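April 17, 2021
By Mirela Conceição

Handout 6: Why Cups Look the Way They Do

Welcome back! Last time we talked about bowls, and a few of you stayed late to argue about handles (I loved it). Today is drinking vessels, one of my favorite topics in the whole course.

Start with the taper. A cup that is wider at the mouth than at the base slips out of a mold easily, and it nests inside its neighbor, so a stack takes up far less shelf.

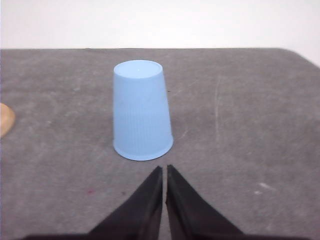
Potters knew a lot of this long before plastics. When you throw a cup on the wheel, the clay wants to flare outward, and pulling it back in takes real skill. Try it in the studio on Umau Street before you judge anyone's work!

Next, the rim. A thick, rounded lip resists chips and feels soft to drink from; a thin one pours cleaner. Ribs on a wall add stiffness without much extra material, and they give your fingers something to hold. 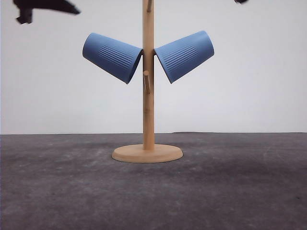
Page 2

Storage shapes design too. Hooks, pegs, racks and shelves all ask something different of a cup, and the Lacerda reading (start at plate 235) is wonderful on this.

For next class: draw one cup you use every day, from the side and from the top. Measure the mouth and the base. So-ying Chu has the spare calipers.

Questions? Write to Mirela Conceição, Terkbridge Evening School, Room 864
© Terkbridge Evening School
Back to top

This site uses cookies. Accept | Settings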